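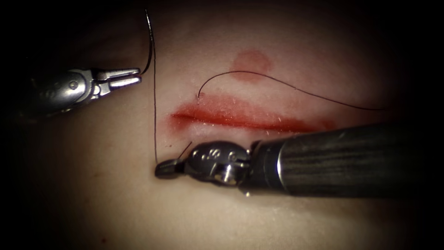

Can a Machine Do It Yet? Your Questions About Robots and Everyday Chores

Home Repairs Classes Questions Contact

12 min read

Updated 08/02/2020

We run the Melleck workroom, which is a mending and alterations shop with a small sewing floor behind it, and ever since we put in our first automatic cutting table people have been asking us about robots. They ask at the counter while we're pinning a hem, they ask in class, and they write in. At last look there were 47 of these questions in our inbox, many of them cousins of each other, so we've gathered up the ones that come most often and tried to answer them the way we would if you were standing here with a coat over your arm.

Is there a robot that can do my mending?

No, not one you can buy and set on the kitchen table, and we'd be wary of anyone who told you it was coming by the holidays. What there is, and it's wonderful to look at if you sew, is the kind of surgical robot work you see at the top of this page. Two arms, a slit in a soft practice pad, and a fine black thread already through the upper side of the cut. The nearest cousin to it in our world is closing a split seam by hand, and anybody who has done that knows how much is going on in it.

Why is sewing so hard for a machine? We've had sewing machines forever.

We have, and we love ours! But a sewing machine is a very clever answer to one narrow question. You bring the cloth to it, flat, with the edges already lined up, and it makes the same stitch over and over while your hands do the thinking. You ease the fullness in at the sleeve, you feel the lining creep, you stop before the pin.

Hand stitching asks for all of that from the worker. The thread has to be held without snapping it or letting it go slack, and the loose end has to be kept from wandering back under the next stitch. Look at the long tail curling off across the pad up there and you'll recognize it right away if you've ever sewn with too long a thread (we all do it, we're all trying to save ourselves one more threading). Thread moves a little differently every time you touch it. A bolt or a box stays the shape it is, and a machine can plan around that. Thread and cloth make no such promise.

What are the two tools for? Couldn't one arm do it?

You could ask the same about your own hands. Try taking a neat stitch with one of them in your pocket. In the picture one tool has its slim jaws open in a narrow V, and the other, a needle driver, has its jaws closed near the surface of the pad. That sharing of the work will look familiar to most hand sewers, where one hand drives and the other waits to take over, and then they swap so fast you can't say which was which. Getting two arms to trade off without tugging against each other is a good deal harder than getting one arm to do one thing well.

Is the robot doing it alone, or is somebody steering?

A single picture can't settle that, and we'd encourage you to ask it about every robot video that comes across your screen. Surgical robots have mostly been run by a surgeon sitting at a set of controls, with the machine following the person's hands. There is plenty of research on letting the machine handle some of the stitches by itself, usually on practice material. Both kinds look much the same to a viewer. So before you decide that the robots have learned to sew, find out who was holding the controls.

All right, what about laundry? Can anything fold?

This is far and away the one we hear most, and we sympathize. We had a Bomidness folding unit on trial here last December. You clipped each shirt to the front by the shoulders, it drew the shirt in, and it handed back a very respectable square. With men's plain shirts and bath towels we were pleased. With anything that had a hood, a ruffle or a fitted corner, it stopped and waited for us. And since we were doing the clipping, we were still standing there for every single piece — so the question of how much work it saved got argued over quite a lot at lunch. We sent it back, with some regret on the part of those who dislike towels.

Picking one shirt out of a heap is the part that would really help, and it's the part that's hardest. A heap of laundry hides its own edges. You find a collar by feel, half the time without looking.

Do you think the robot vacuums are worth it?

Yes, with your eyes open. We run a Fovness on the sewing floor at night and it does well with lint, dust and those little clipped triangles that get everywhere. It doesn't do well with thread. Long ends wind around the brush until it quits, and in the morning one of us sits down with a seam ripper and cuts it free. If you sew at home, sweep up your thread ends first or stick to the regular vacuum in that room. For a house with hard floors and not too many cords lying around, we think it's the one household robot that has properly earned its corner.

Could a machine thread my needle, at least?

Yes, and cheaply! The little push-button needle threaders work nicely for most ordinary hand needles, and many home sewing machines have a threader built in. We keep a couple at the counter. They aren't robots by anybody's measure, but if your eyes are tired they'll do more for you than anything else on this page.

What can machines do on a sewing floor right now?

More than you might guess, so long as the cloth stays flat. Our cutting table handles a stack of pattern pieces faster and straighter than we ever did. Buttonholes and buttons have been automatic for a long while, and so have pocket setters, belt loop machines and the big embroidery heads. We do some work for Hubáček, who make work aprons, and on their floor the patch pockets go on by machine with a person loading and another person checking. Then the apron moves down to the ties and the bib binding, and it's all hands again.

That's the pattern you'll find nearly everywhere. The machine gets the step that is flat and the same each time. People get the corners, the curves, the slippery fabrics and the moving of things from one place to the next, and it's that last bit, the moving, that outsiders tend to forget about.

If a robot can work on something as delicate as skin, surely a sock is easier?

We like this question very much. The material on the practice pad is synthetic, so it wasn't skin in this case, but your point stands. A practice pad has a big advantage over a sock, though. It's a known material with one clean cut in it, and it's there to be stitched. A sock turns up stretched, felted, inside out, and with a hole whose edges are more of an opinion. You have to decide how far out the good yarn starts before you take the first stitch. Judging a sock takes us longer than darning it, some days.

There's also the plain matter of money. An operating room can justify a very expensive pair of arms. Nobody's sock drawer can.

Are you worried about your jobs?

We talk about it. The cutting table changed what two of us do all day, and both would tell you they don't miss the shears, though one does miss the quiet. We have over 12 people's worth of mending waiting on the rack most weeks, and no machine on the market wants any of it. If one came along that could put in an honest zipper, we'd probably buy it and give it all the jeans.

What should I try first if I want some help around the house?

Start with whatever chore you do in the same place, in the same way, on a flat surface. Floors are the obvious one. Keep your receipt, and give it a couple of weeks of ordinary life before you make up your mind — the first evening is always exciting and tells you very little. For mending, bring it in, or come to a class and we'll teach you ladder stitch. Cut your thread about as long as your forearm and you'll have a happier time than most.

Comments

sockdrawer: I feel seen by the thread tail. Mine always ends up twice that long and knotted.

hemline_lou: We have the same trouble with thread in the vacuum brush. A small pair of embroidery scissors works better than a seam ripper for us, less chance of nicking the bristles.

old singer fan: Do you still take leather jackets? Couldn't find it on the Repairs page.

Melleck workroom: We do, linings and zippers both, but please call ahead so we can check we have the right needles in.

quiltsandcats: Would never let a robot near my binding. Would let it do every fitted sheet in the house.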